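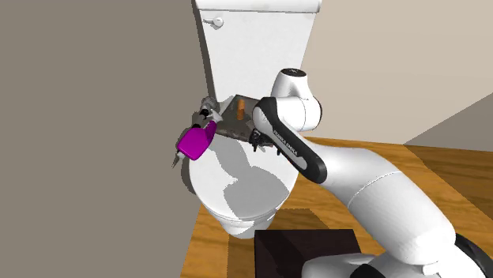 Selton open house: the simulation room

The May open house at Selton gave most of its floor space to hardware. I spent the afternoon in the simulation room, where Jahangir Sivakumar was running household tasks in Canura, the lab's in-house simulator. The bathroom setup has a Franka Emika arm on a wood floor next to a toilet, with a purple spray bottle and a dark tray at the bowl. Each task gets 800 episodes with varied object positions.

Wrist view and contact

Visitors could switch to a view looking down past the gripper. Edges are jagged and the shading is flat – Sivakumar said render quality was traded for speed on purpose.
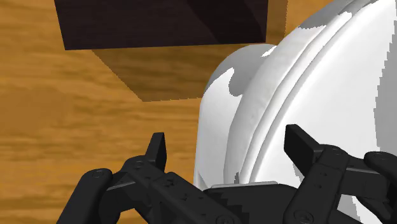
The contact settings took up most of the discussion. Rounded white rims are hard for a two-fingered gripper, and small errors in the collision mesh change where a pad first touches. The team rebuilt 51 meshes by hand this spring. I asked for success rates by object and was told they would be posted with the next release. The room closed at 4 p.m.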